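Chapter 4
Chores: What Machines Can and Cannot Yet Do 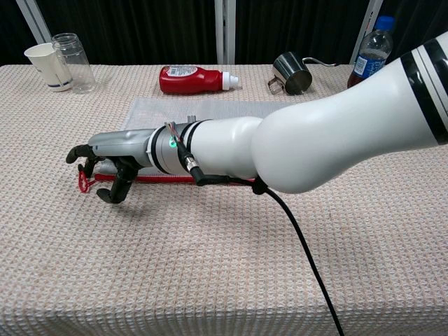 A reviewer of the first edition, signing only as Yip, objected that the word "yet" in the chapter title assumes the answer: a machine may tidy a table in a laboratory for years and never be worth having in a kitchen. The objection is fair, and the chapter now treats the two matters separately. Sections 4.1 to 4.3 ask whether a task can be done at all. Sections 4.4 and 4.5 ask whether it can be done often enough, and quickly enough, to be of use.

A chore is defined for our purposes as a task with a known goal and an uncontrolled starting state. Clearing a table is a chore. Moving identical parts between two fixed trays is not, although both may use the same arm. The difference lies in what the machine must find out before it moves.

Household objects are awkward in different ways. A glass jar is rigid but lets light through, so depth sensors often misjudge its surface. A paper cup is easily seen and easily crushed. A bottle lying on its side may roll when touched. A cord or strap has no fixed shape at all, and its position after a grasp is hard to predict from its position before.

The Menelix bench trials, used throughout this chapter, illustrate the point. In 400 attempts at picking up single objects from a cloth-covered table, rigid items were lifted in most cases. Of the 200 attempts made with soft or flexible items, 73 succeeded. Failures were chiefly of two kinds: fingers closing above the object, and the object slipping out during the lift.

Shop-floor work shows a similar divide. At the Zodalton plant, loading and stacking have been automated, while cable fitting is still done by hand. The parts are the same every day, but a cable seldom lies the same way twice.

4.1 Grasping

A grasp is stable if the contact forces can resist any small disturbance to the object. We begin with rigid bodies and two contacts, then extend the treatment to hands with several jointed fingers.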